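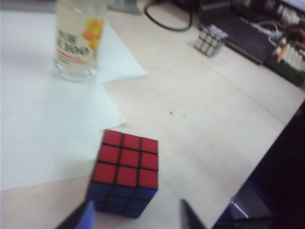

Leave the long shot alone

Every August the same argument starts up at the Mumance range, and this year I am going to put my side of it in writing. I think most of us who hunt deer should set ourselves a limit of 300 metres and stick to it, whatever the rifle can do.

I have hunted the hills behind Ekside for most of my adult life. When I started, a long shot was one you paced out afterwards and bragged about. Now a decent scope and a rangefinder will put a fair shooter on steel well past that distance, and a lot of people come home from the range on a Wednesday evening believing they can do the same thing to a stag.

Steel doesn't take a step while the bullet is in the air. It also doesn't stand on the far side of a gully with the wind doing one thing where you are and another where it is. I have lost two animals in my life, both of them shots I had no business taking, and I spent three days looking for the second one. I never found it. I still think about that gully more than I think about any of the antlers in my shed.

Uldis Urbonaitė, who I have shared a camp with for years, disagrees. His view is that a practised shooter with a steady rest is kinder at distance than a nervous one up close, and that a fixed number is lazy. He has a point about practice. He fires more rounds in a month than I do in a year. But he is one man, and most of the people I meet at the trailhead are not him.

The other thing we lose is the stalk. Getting close is slow, hard on the knees and usually ends with a honking doe and an empty hillside. It is also the part where you learn how deer live – where they bed, what they do when the wind swings. You don't pick that up lying behind a bipod on the next ridge.

I don't want a law about it. I would just like the older hunters to say the number out loud when they take a new person out, and then walk in closer.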